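4.2 Why blocky pieces make such good puzzle parts

The Dolleck set grew out of a simple wish: we wanted shapes that people could not name at a glance. Plain cubes and cylinders are over too soon. Everybody knows which way up a cube goes (any way you like!), and there is very little left to watch. A piece made of straight bars and square corners is far richer. It has arms and legs and gaps, it changes completely when you turn it a quarter of the way around, and it is still easy to draw, cut and measure.

We began with 41 paper sketches and kept 12. The rule for keeping a sketch was that the piece had to stand up by itself in at least one position and look like something different in at least two others. Four of the pieces are our favorites by a long way, and we come back to them in Section 5. They are the ones with legs of uneven reach, where one part steps down from another and leaves an open notch underneath. People love these. In the Botcombe sessions they were called chairs, gates, dogs and letters of the alphabet, often all of these within a few minutes and by the same person.

Color was kept to one per piece. A single strong color lets light and shade do the work, so that the flat tops and the sides separate by brightness alone, and the angles read very clearly. Figure 6 shows a red piece standing upright, with its thick central column, the short arm at the upper level and the broad slab lower down on the other side. 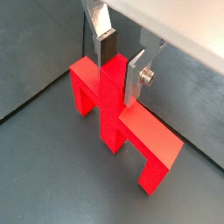 Do the pieces need to fit together to be useful?

Fitting together was a bonus for us, and a set in which every piece is used alone works just as well for the naming and turning tasks. The Wolby tasks, which ask for two pieces to be joined into a block, are the only ones that depend on it.

Figure 6. A piece with two U-shaped openings, one on each side of the column.

The openings deserve a closer look. An opening is a shape too, and several people described a piece entirely by its gaps, which delighted us. We scored those answers in the same way as the others.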